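Galtness robotics club: teaching the arm to move one thing

The Zokbridge worksheet says any group can get pick-and-place working in one evening. I doubt it. We took 7 sessions, and I still wouldn't leave ours alone with anything breakable.

Start with one object and one dish. Clear a wide gap between them, then teach three points: grip, lift, release. Save each one before you touch the next. Run at the slowest speed your software allows, with a hand on the stop button. 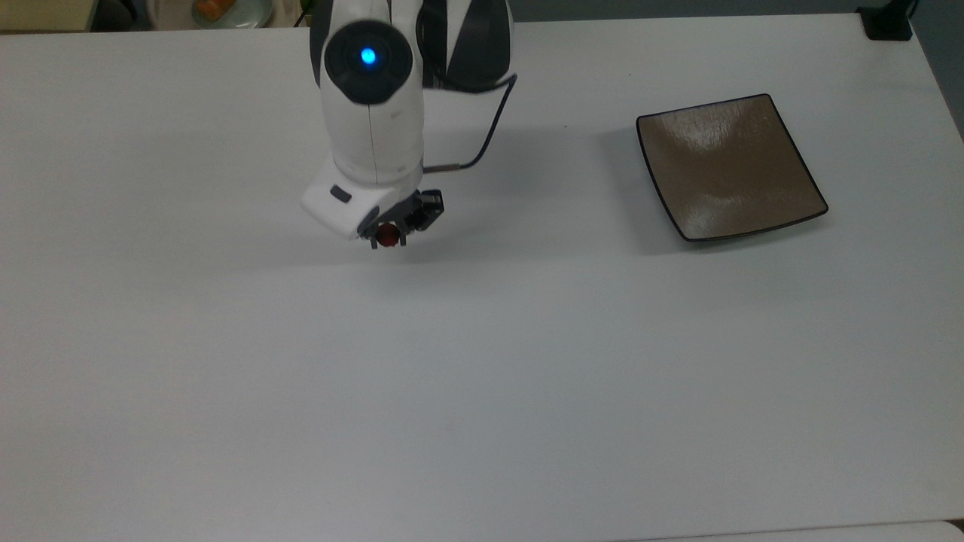
The red ball-shaped piece in the gripper, with the square dish still to reach.

Check the lift height first. The worksheet's default is too low for a dish with a rim — raise it. Then do 8 runs without changing anything, and write down the misses as well. One good run proves very little, whatever the demo videos suggest.

Only swap in a different object once all 8 have worked. Expect to teach the grip point again.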